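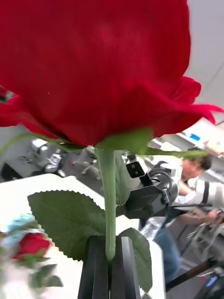 The flowers were fine when they left the shed, one reader wrote after our May article on wholesale prices, and they were fine when the shop opened the box, so why did they hang their heads on the dining table three days later? The letter asked for a piece on what happens in between.

Features Growing Trade Archive Subscribe

The cold part of the trade

Cut flowers are sold by appearance on the day and judged by appearance a week later. The two are only weakly related. A stem can lose a large part of its useful life in transit and show nothing at all on arrival, and most of the disputes between growers, wholesalers and shops come from that delay.

A cut stem is still respiring. It draws on sugars stored in the leaves, the stem and the petals, and once these run low the bloom stops opening or opens badly. Respiration rises steeply with temperature. At 19 degrees, an ordinary temperature for a loading dock in spring, a rose uses its reserves several times faster than it does just above freezing. An afternoon on the dock can cost more than the whole night in the truck. The flower doesn't recover what it has used, and putting it back in a coolroom only slows the next round of losses.

Water is the second problem. Stems that travel dry, as most boxed roses do, lose water from the leaves and petals through the trip. Some loss is tolerable. What causes trouble is the air that enters the cut end. The water in the stem is held under tension, and when the stem is cut the column pulls back and air follows it. Recutting removes the affected length if the stem has been handled well. If it has sat warm, the blockage is further up and the recut misses it. Bacteria do much the same job from the other side: they grow in the bucket, get drawn into the cut end and plug it.

The usual symptom is bent neck. The tissue just under the bloom is the softest part of the stem and the last to firm up, and it gives way first when supply can't keep pace with loss. Customers read it as an old flower. It is often a fairly young one, cut a little early and carried a little warm.

What the loggers showed

The wholesaler Wike, on the edge of Kukuvbridge, started putting temperature loggers in its rose boxes two winters ago. The loggers are Asov units, small enough to sit between two bunches, and they take a reading every few minutes until somebody plugs them in. The first season produced 58 complete traces. Others were lost, mostly to the recycling cage along with the box.

The road leg was the quietest stretch on nearly every trace. Trucks left cold, stayed cold and arrived cold, with a small bump at each door opening. The two steep sections came before and after. One was at the grower's end, where boxes were packed and stacked before the field heat was out of the flowers. The other was at Wike's own dock, between unloading and the coolroom.

The first of these is a matter of physics and cardboard. A full box of roses is well insulated. If it is packed warm and then put in a cold room, the outside cools and the middle doesn't, and respiration in the middle gives off heat of its own. Left stacked, the centre of a pallet can still be warm the next morning while the room display reads two degrees. The display is correct. It is measuring air near the evaporator.

Forced-air cooling deals with this. Boxes are stacked in two rows with a gap between, a tarp goes over the gap, and a fan draws room air through the vent holes from one side of each box to the other. Done properly it takes the middle of the box down in under an hour. Done with the vent flaps still taped, it does very little. Several of the better-known faults in the trade come down to tape.

At Wike the dock was the easier fix. Deliveries had been checked in by consignment, and nothing moved to the coolroom until the whole load was ticked off. The count is now done inside, with coats on. On the following season's traces the second steep section is a short step, and on some it is hard to find.

Variety matters, up to a point

Breeders select for vase life, and the gap between a good travelling rose and a poor one is real. Flellura, a red that Wike took on as a trial line, has a thick stem and a long neck and was brought in on the strength of the breeder's notes. In the shops it did well through the cooler months. Through summer its claims were no better than those for the reds it replaced, and the traces for those weeks give the reason: the boxes were going into the truck warm. A strong variety handled badly ends up beside a weak variety handled well, and costs more per stem.

Petal count and stage of cut come into it too. Many-petalled blooms need more sugar to open and must be cut a little further along. Cut tight, they pack better and arrive with less bruising, and a proportion never open. Growers shipping long distances are pushed towards the tight cut because bruising is visible on the day and gets claimed at once.

Buckets, knives and other cheap things

The list of things a shop can do is short. Buckets should be washed with detergent, then sanitised, and stored upside down. A rinse isn't a wash. Stems should be recut with a sharp blade and go straight into solution, and leaves below the water line come off – they rot, and they feed whatever is living in the water. Hydration solution is mildly acidic, which helps the water move up the stem. It does a different job from flower food, and shops that use food for both are paying for sugar at the stage where the bacteria benefit most.

Dosing is the commonest fault. Half-strength food supplies enough sugar for bacteria and too little biocide to hold them back, and gives a worse result than plain clean water. A measuring jug beside the tap costs less than one bunch.

Then there is ethylene. Roses vary in their sensitivity, carnations and many natives are worse, and the usual sources in a small shop are ripening fruit, exhaust from the back lane and old flowers left in the coolroom. Staff lunches belong in another fridge.

The sums

A basic logger programme for a wholesaler of Wike's size costs less than might be expected. The units and a reader came to $2,000, and replacement of lost loggers has run to another $300 a year. Against that sit the claims. Wike won't publish its figures, though it says claims on roses fell in the first full season after the dock was changed, and that the arguments became shorter. A grower shown a trace with the warm section starting in the packing shed has little to dispute. A wholesaler shown the other kind is in the same spot.

The harder question is who pays for cooling at the farm. Fans and tarps are cheap, but the refrigeration behind them has to be sized for the load, and many small sheds have coolrooms designed to hold cold flowers at temperature and nothing more. Push a morning's harvest through one and the room warms up with everything in it. Upgrading costs the grower, and the benefit turns up on a dining table three sales down the line. Some wholesalers now pay a small premium for boxes that arrive with a clean trace. Wike is considering it for the coming summer, starting with the growers closest to Kukuvbridge.

Contact the editors | Advertise | © All rights reserved | Back to top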